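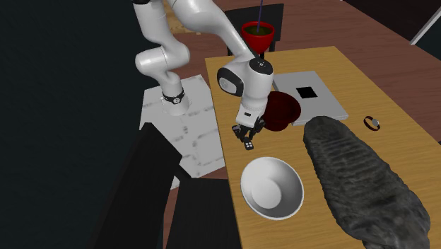 Clorkance Tabletop Cell
Maintenance kit and simulation package for single-arm pick-and-place cells

Last updated May 5, 2021
4 min read

The Clorkance package covers one arm on a fixed pedestal, a two-finger gripper and a wrist camera. It is sold by Kurnadon as a yearly license, with or without the spare parts kit. The simulated cell and the physical cell share one configuration file, so a change to finger offset or camera mount is entered once and picked up by both.

What is in the package

Scene files for the tabletop cell, with household objects that can be swapped or moved
Gripper model with linkage, fingers and fingertip pads as separate parts
Camera mount file for the wrist view and one fixed view
Service checklist, in print and as a text file
Spare parts kit (optional): two finger plates, fingertip pads, linkage bushings, screws

Setting up the arm

Load the scene and home the arm before placing any objects. Homing with objects on the table works, but the gripper comes down low on its way to the ready position and will knock over anything tall. Leave 160 mm between the lowest fingertip and the tabletop when the arm is parked.

Check the pedestal height against the table height next. On the physical cell this is done with the Roden gauge block supplied with the base plate. In simulation, read both values from the configuration file. If they differ from the physical cell, correct the file and reload. Do not move the table by hand in the scene editor, as the change is lost at the next reload.

Checking the wrist view

Open the gripper fully and look at the wrist camera output. Both fingers should be in view, one on either side of the central column, with clear tabletop past the tips. If one finger is missing or the column sits well to one side, the mount file and the gripper version don't match. Gripper files from before the September release need the older mount, part number 439.

Small metal objects are the best test for this view. Thin wire and narrow blades show up poor rendering settings quickly, and a key ring is a harder target than a bowl. 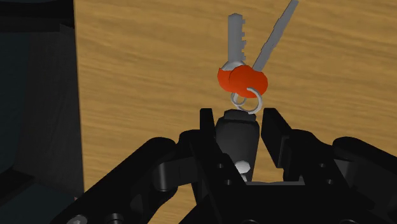
Wrist view with two keys on rings above the open gripper, light-brown table behind.

Service intervals

Every 40 hours: wipe the fingertip pads, check the finger screws, run the open and close test
Every 100 hours: inspect the linkage pivots for play, replace worn bushings
Once a year: replace both finger plates and repeat the full calibration

Replace finger plates in pairs. A new plate opposite a worn one closes off center, and the error shows up as a sideways push on light objects. Tighten the finger screws by hand first, close the gripper once, then finish with the torque driver. After any parts change, zero the finger offset and save the file — the old value stays active until you do.

Support

Setup questions go to Nazmiye Oral at the Tangen office. Spare parts and returns are handled by Helge Hedlund. Please have the license number and a copy of your configuration file ready when you write.

Parts kits can be ordered separately by current license holders. Kits ship from Tangen.

12 shares
3 comments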